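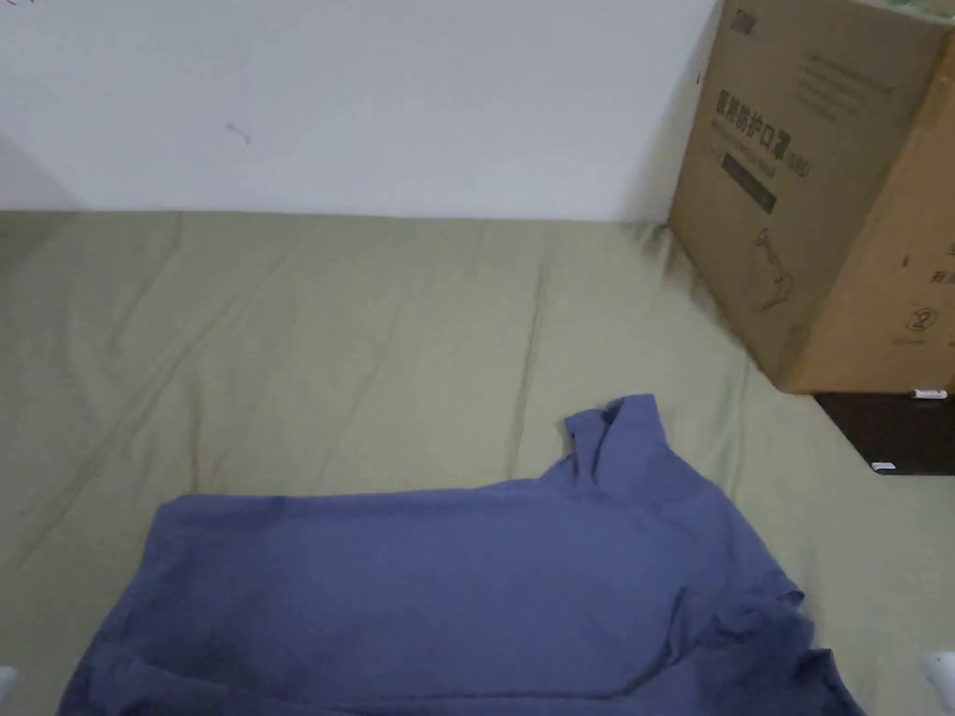 ## 4. Setting up the folding station

The Clasard folding cell can be run over a table or over a bed, and the head camera has to be set up again each time you change from one to the other. A bed is harder for the machine because the surface gives under the grippers and the cover creases. Choose a cover in a plain color that differs from the garments you plan to fold. A blue shirt on a sage-green sheet is a usable pairing, and the soft creases in a sheet like that one don't need to be ironed out. Patterned covers are not supported.

### 4.1 Before you start

You need the following:

- the head camera, mounted and plugged in
- both grippers fitted with clean white tips
- a plain cover large enough to reach past the work area on all sides
- one long-sleeved cotton shirt with a collar, for the test run
- the Corum control software, started and showing a live view

**Caution:** Keep the stop button within reach during the whole procedure. The arms can move as soon as the software leaves Standby.

### 4.2 Preparing the surface

1. Put the cell in Standby and wait for the status light to turn amber.
2. Spread the cover and pull it toward you until the long folds lie flat. Shallow creases are fine. A ridge you can pinch between two fingers is not.
3. Tuck the cover in at the back, where the bed meets the wall.
4. Move loose items out of the reach of both arms. Boxes and furniture may stay at the side of the bed if they are outside the reach limit shown in the live view.
5. Turn on the room lights. Even, slightly dim light works better than a bright lamp from one side.

**Note:** Printed boxes in the background don't affect garment detection, but they can move the automatic exposure. If the garment looks too dark in the live view, set exposure to Manual and raise it one step at a time.

### 4.3 Aiming the head camera

1. Loosen the tilt screw half a turn. Don't remove it.
2. Tilt the head until the back edge of the bed shows as a nearly level line in the upper half of the live view.
3. Lower both grippers to the Ready position. The tips should just show in the two bottom corners. If only one shows, the head is turned to one side - correct the pan before you touch the tilt again.
4. Tighten the tilt screw by hand, then give it a quarter turn with the key.
5. Select **Surface > Learn** and keep clear of the bed until the bar reaches 100 percent.

Repeat step 5 whenever you change the cover, even for another of the same color.

### 4.4 Test run

1. Lay the shirt loosely on the cover, with the collar inside the live view. It does not have to lie flat, and a sleeve may be folded over itself.
2. Select **Test > Find garment**. An outline appears around the visible part of the shirt.
3. Check that the outline follows the collar. A crumpled collar that stands up from the fabric is the part most often missed.
4. Set arm speed to 70 percent and select **Test > Single fold**.
5. Watch both tips as they close. They should press lightly into the bed and pick up the shirt only.

**Caution:** If a gripper picks up the cover along with the shirt, press stop. Don't pull the fabric free while the gripper is powered. Open it from the software, smooth the cover, and raise **Pick height** by 2 mm.

If the fold fails 3 times in a row, go back to 4.3 and learn the surface again. If it still fails, check the tips for wear as described in section 6.

### 4.5 After the test

Save the settings under a name that includes the surface and the cover color. Wipe the tips with a dry cloth and return both arms to Park before switching off.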